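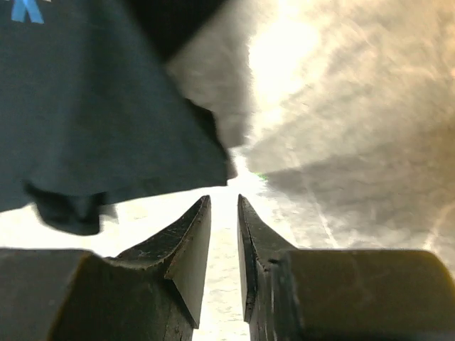
I own too many T-shirts. I know this because in January the middle drawer of the Grondov chest gave up, and I had to take everything out to find out why. The why was T-shirts.

My system until then had been to fold each one into a sort of apologetic square and push it down on top of the others until the drawer shut. It works well for years. Then one evening you want the grey one, and the grey one is at the bottom, and by the time you've got it out you have a heap on the floor and a drawer front in your hand.

So I've been learning to fold properly, which at my age is a humbling thing to be bad at. The method I settled on came from a leaflet tucked into a set of Flundado drawer dividers (which I have since returned -- they were 400 millimetres long and my drawer is not). Lay the shirt face down and smooth it out. Bring one side in to the middle, turn the sleeve back on itself, then do the other side. Fold up from the hem in thirds and stand it on its edge.

Smoothing it out is where I come unstuck. Thin shirts behave. Anything with a bit of weight to it gets a ridge across the middle, and if you ignore the ridge it turns up later as a lump. The sleeves are worse. Turn one back a touch too far and it springs open the moment you look away.

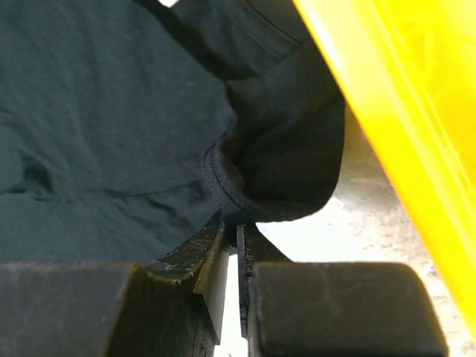 Dark green T-shirt, in loose folds, next to the yellow bin.

I've become quite attached to yellow plastic. You can find it in a dim bedroom at 9 in the evening, and it makes a pile of dark clothes look almost cheerful. I did price up a handsome woven basket from Irer, but it was 50 quid and I'd have felt obliged to put nicer things in it.

The drawer is back in, with a new runner and two screws that may or may not be the right ones. The shirts stand up in rows, mostly. Three have been demoted to painting duty, and I've already worn one of those to the shops.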